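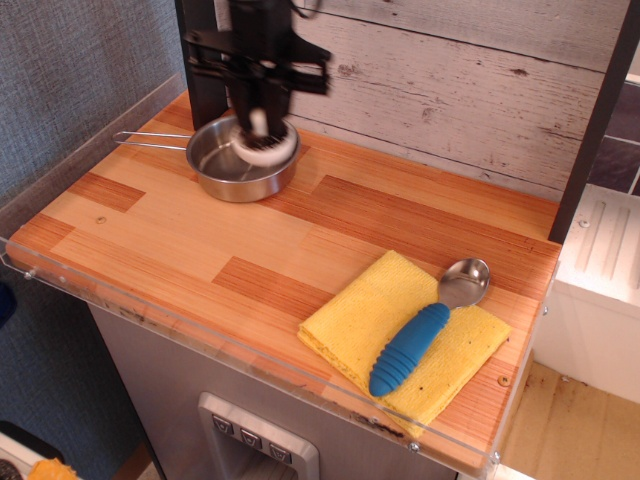 How to clean out a car you've just bought used (inside, one afternoon)

Quick version of what I do every time. Did it again in April on a ten year old hatchback, smelled like wet dog and french fries. Photos of the seats coming when I get a minute.

What you need

Vacuum with a crevice tool. Shop vac is better than a house one
Bucket, warm water, dish soap
Two brushes, one soft and one stiff. Old toothbrush too
Microfiber cloths, more than you think
Fabric cleaner for seats. I use the Wadevby one, the foam. Any foam is fine
Glass cleaner without ammonia if your windows are tinted
Trash bag
Flashlight

Total for me was 60 dollars and half of that was the cloths. Skip the kits.

Step 1. Empty it

Everything out. Glovebox, door pockets, under the seats, the little bin behind the handbrake. Mats out and on the driveway. Spare wheel well as well, lift the trunk floor and look. If there's water in there stop and find out where it's coming from first, usually a tail light seal or the hatch seal. No point shampooing carpet in a car that leaks.

Check the owner's manual is there. Mine was, plus 11 receipts from a tire place in Droltham, which told me more than the seller did.

Step 2. Vacuum, top down

Start dry. Headliner first but only with the soft brush and very light, the glue on older headliners lets go and then it sags and you own a sagging headliner.

Then seats. Slide them all the way forward, vacuum behind, all the way back, vacuum in front. Crevice tool down both sides of the rails. Coins will go up the hose, get them by hand first.

Careful under the front seats. There are yellow connectors on most cars, those are airbag wiring. Don't pull them, don't soak them, don't hook the hose on them. And ignition off the whole time.

Step 3. Hard plastic

Few drops of dish soap in the bucket. Wring the cloth out properly, damp not dripping. Dash, console, door cards, steering colum. Toothbrush for the vents and the seams around the shifter. Second cloth to dry as you go or you get streaks.

Buttons and screens: spray the cloth, never the button. I killed a window switch that way on my last car. 200 dollars for the switch panel. Don't.

No shiny dressing on the steering wheel or pedals. Slippery. Bare clean plastic looks better anyway, my opinion.

Step 4. Seats, fabric

Test the foam somewhere hidden. Wait ten minutes.

Then one seat at a time:

Foam on, thin layer
Stiff brush, small circles, light pressure
Wipe off with a damp cloth, rinse the cloth, wipe again
Dry cloth, press hard

Do the whole panel, seam to seam. If you only do the stain you get a clean spot with a ring and it looks worse than the stain.

Heated seats or sensor mat in the passenger seat, go easy on the water. Foam only, no extractor.

Leather is different, soft brush, leather cleaner, no dish soap. Not covering it here.

Step 5. Carpet and mats

Rubber mats: hose, soap, stiff brush, lean them on the fence. Carpet mats: same as the seats but you can be rougher.

Fixed carpet, driver's footwell is always the worst. Two rounds. Heel spot may never come out, live with it or put a mat over it.

Step 6. The smell

If it still smells after all that it's probably the cabin filter. Usually behind the glovebox, check the manual. Takes five minutes on most cars. Ours was black and had leaves in it. Resbridge sells them, so does every parts place, match the part number and note the airflow arrow before you pull the old one out.

Baking soda on dry carpet overnight, vacuum in the morning. Helps a bit. Air fresheners just give you two smells.

Smoke is another job. The Ghasemi shop quoted me 960 dollars for a full strip and ozone on an older wagon. I said no and sold the wagon.

Step 7. Glass last

Inside of the windshield gets a film, worst at night with headlights coming at you. Two cloths, one wet one dry. Up and down on the inside, side to side on the outside, then you know which side the streak is on. Drop the side windows an inch and get the top edge, everyone misses it.

Drying

Windows down, doors open, in the sun if you've got it. Start before 10 am if you can. Needs up to six hours for seats, longer if it's humid. Do not close it up damp overnight, it will stink by breakfast and your back to step 4.

Mats go in last, when the carpet under them is dry to the back of your hand. Hook the driver's one onto its clips so it can't slide under the pedals.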